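Chapter 2
A Day at the Open House: Watching Machines at Close Work

Before you begin

By the end of this chapter you should be able to describe the difference between a machine that is steered by a person and a machine that carries out a task by itself, explain why thread is so much harder to handle than a block or a bottle, and write a useful set of notes after watching a demonstration. Words in the glossary at the back of the book for this chapter are: teleoperation, degree of freedom, end effector, needle driver, phantom, swage.

2.1 The visit

Most people meet their first working robot through a pane of glass. Mine was on a bottling line, and I must have been nine or ten, and what I remember best is how bored it made me after the first few minutes. It did one thing, it did it beautifully, and then it did it again. I mention this because I would like you to start this book with the opposite experience, and the closest I can bring you to it on paper is the open house at Panholm, which I have been taking students to for longer than I care to add up.

The Panholm laboratory opens its doors every March. You come in through a long corridor with coats hung along one side, you are given a sticker with your name on it, and you are handed a folded program that never quite matches the order of events. On the visit I want to tell you about, 285 people signed the book at the front desk, and I believe most of them were in the corridor at the same time as we were. There was a mobile robot called Mabula that carried trays from one end of the lobby to the other and waited very politely for toddlers. There was a sorting cell called Cavska, which the younger children loved for its noise. And at the far end, in a smaller room with the blinds down, there was the suturing demonstration, run by Ashwin Rajan, who had been teaching the subject at Idard before he moved across town and who has the gift of talking to a 12-year-old and a retired nurse in the same sentence without losing either of them.

We will come back to Mabula in Chapter 4 and Cavska in Chapter 7. For now, please go straight past them, as my group did, and find a chair in the dark.

2.2 What the room was like

The first thing Mr. Rajan does is ask everybody to hold up a hand and touch the thumb to each finger in turn. Try it now. He then asks you to do it while keeping your wrist perfectly still, and then while holding your elbow out from your side, and by that point the whole room is laughing and he has taught you most of what you need to know about joints. Each separate way a joint can move is called a degree of freedom. Your arm and hand have a great many of them, and you have been practicing with them your whole life. An instrument at the end of a long shaft has only the ones its designers gave it, and somebody has to decide what each of them is for.

Then the lights go down and the work begins. The tissue is a synthetic pad, which people in the field call a phantom. It is made to be stitched, and the red in the cut is there to make the practice look more like the real thing. I had a student beside me who was very uneasy about the whole business until she heard this, and who then moved up two rows. 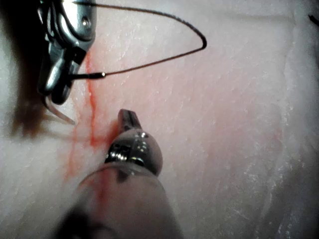
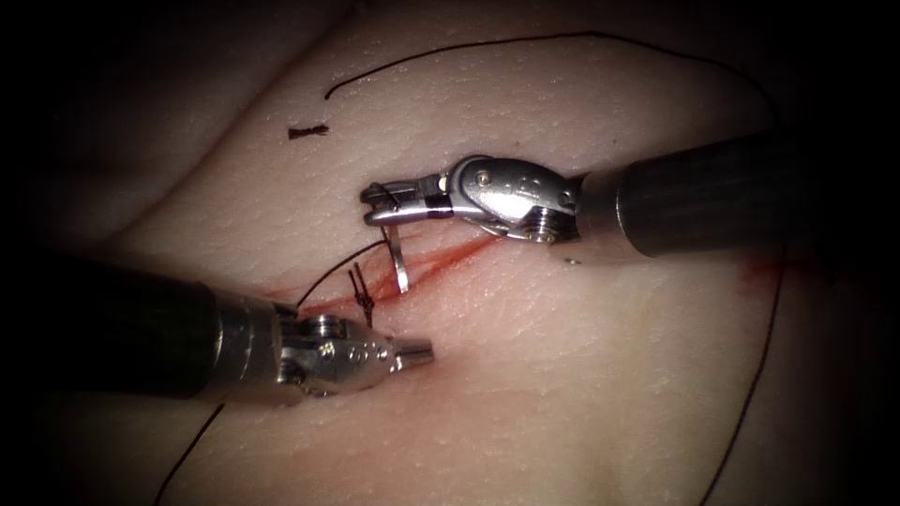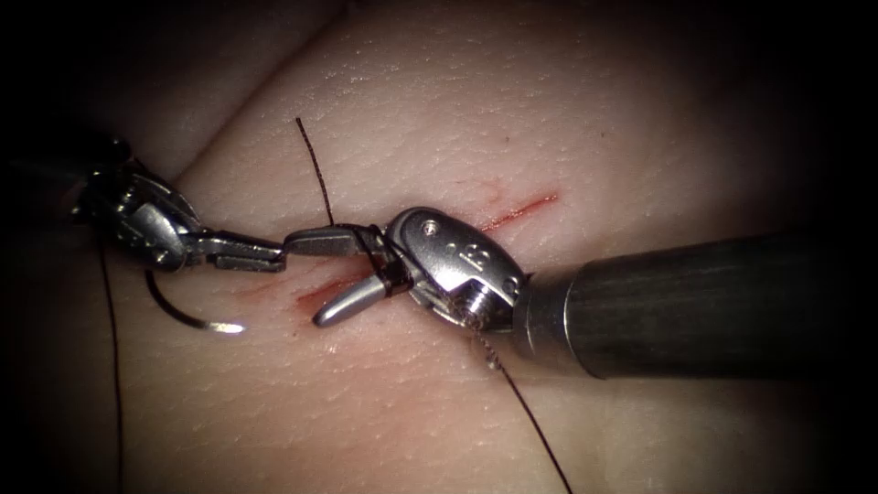
Figure 2.1 Robotic instruments at work with needle and thread on a synthetic training pad.

2.3 Why thread is hard

Look back at the figure for a moment and pay attention to the thread before anything else. In the first picture it leaves the end of the needle and swings out into a loop over the pad. In the second there is already a finished knot across the cut, with its ends trimmed short, and longer strands lying over the surface nearby. In the third the strands go off in several directions while the jaws of the two instruments come nearly tip to tip.

Now think about a wooden block. If you know where one corner of a block is and which way it is turned, you know where all of it is. You can close your eyes and reach for the far side and it will be there. Thread makes no such promise! You may know exactly where one end is and have no idea where the middle has gone. It bends when you push it, it slides under things, it twists, and the part you let go of a moment ago may not stay where you left it. A person copes with this by looking and feeling all the time, making tiny corrections without ever noticing them. A machine has to be given some way of doing the same, or else a person has to do it on the machine's behalf.

That brings us to the two words I most want you to take from this section. In teleoperation, a person moves a set of controls and the instruments follow. In automation, the machine chooses its own motions toward a goal it has been given. Between the two there is a wide middle ground — the machine might steady a motion, or refuse to cross a boundary, or take over one small step and then hand control back. When you watch a demonstration, you can't tell from the instruments alone which of these is going on. The jaws look just the same. You have to ask, and you should.

2.4 Taking notes at a demonstration

My students come back from Panholm with notes of every kind, from a single word (one year it was "tiny") to pages I can hardly lift. Good notes keep three questions apart: what did I see, what was I told, and what am I guessing? Leave a column for each. A knot across a cut goes in the first column. The name of the pad's material goes in the second. Anything about how easy or difficult the work would be on a living patient goes in the third, and should stay there until you have read a good deal more.

Exercises

1. Tie a simple knot using two pairs of tweezers and a piece of dark sewing thread. Write down every time you had to let go and take hold again.

2. Repeat the exercise with one eye closed. Which steps became slower?

3. Choose one of the three pictures in Figure 2.1 and rule a page into the columns described in Section 2.4. Fill in the first and third.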